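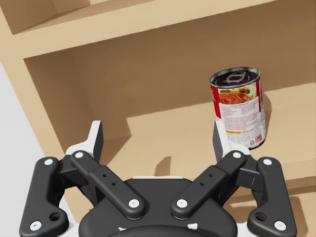 Budgeting for a two-arm shelf picker, what have I missed?

kellmont_stores
I look after the equipment budget for the Kellmont warehouse and I've been asked to put up a figure for a shelf picking cell before August. Small grocery lines, mostly cans and boxed desserts. The integrator is Chowdary and the quote covers two arms, two grippers, mounting and commissioning. I've added $400 for freight and $2000 for spares. We're running it in simulation before anyone signs. What do people normally leave out of the first budget?

torquewrench
Spares at $2000 looks thin to me. Fingertip pads are cheap but a gripper isn't, and if you only have one of each side you're stopped until a new one turns up. Ask Chowdary for the lead time in writing.

Also guarding. Is that in the quote or is it yours? Ours was "by customer" in small type on the last page and it went through as a variation.

kellmont_stores
Guarding is ours, I checked this morning. Electrical is ours too. I'll add a line for each. 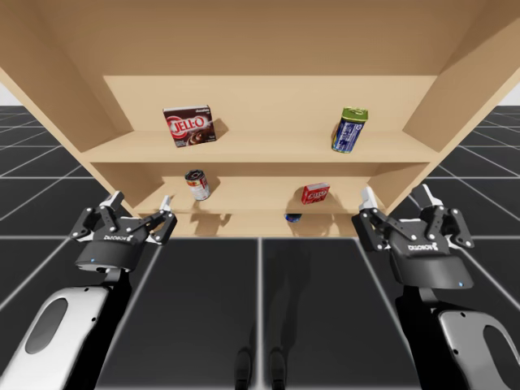 On spares, I could carry one complete gripper and leave the pads as a consumable. That takes me past the $2000 but it's easier to defend than a lump sum with no list under it.

plamero_dan
I'd go the other way and drop the second arm. We run a single arm at Plamero on much the same sort of stock and it keeps up. The second one doubles your maintenance and your programming gets harder, because now they have to stay out of each other's way. Buy one, leave room on the base for another, and see what your volumes do.

Éabha Mac Suibhne
Disagree with Dan on that. Retrofitting the second arm cost us more than buying it up front would have, mostly in integrator hours. If the sim already has both arms working the same unit, you can test the one-arm case for the price of a few days' engineering. Do that before cutting anything.

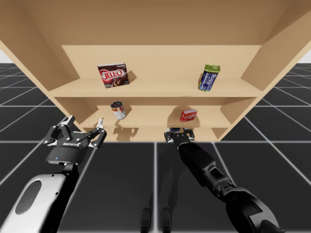
Sim run, both arms up at the shelf, left gripper open.

plamero_dan
Fair enough, but a sim won't tell you what the second arm costs to look after. And who's paying for the sim time? If it's bundled into the quote, get it split out.

kellmont_stores
It's bundled. I'll ask for it as a separate line – good point.
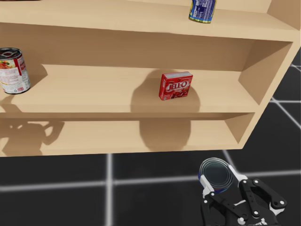

Reach is the thing I'd want settled before the grippers are ordered. Gikia sold us longer fingers after the fact and we paid for the mounting work again. Get Chowdary to run every shelf height with your real carton sizes. The can in the right-hand corner there is already in the fingers below the bottom board and well clear of the side panel, so that spot has room. The red Jell-O box is set back from the front edge of the middle shelf, and I'd ask for picks on that sort of placement, including hard up against the back panel.

torquewrench
Who was that last one from?

Éabha Mac Suibhne
Me, sorry, posted from the work login. One more for the list: operator training. Chowdary may include a session at commissioning, but you'll want another once the night crew changes over.

kellmont_stores
Added. So far the new lines are guarding, electrical, a spare gripper, sim time split out and a second training session. I'll ask for the one-arm price as an option as well, and the reach tests before the gripper order goes in.

plamero_dan
Put a service contract on there too. Get it priced for year one and year two separately.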